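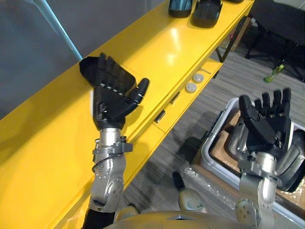
Demix asks if I'm still using the 50-tooth gears in the wrists. Nope! Swapped both arms over, and wow, they're so much quieter.

Next job is getting the two hands to close at the same speed (left one lags, driving me nuts). Might be my cable routing.

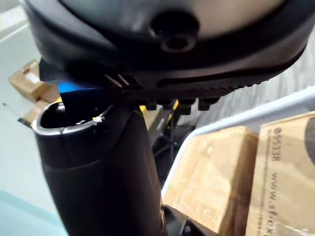 Wasilewska says check the connectors before touching any code, and ok, fair, I've lost whole nights to a bad plug.

So tonight is 21 connectors and a lot of coffee.

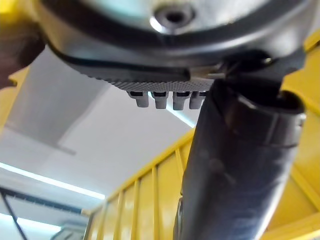 Then it's back to tuning. Wish me luck!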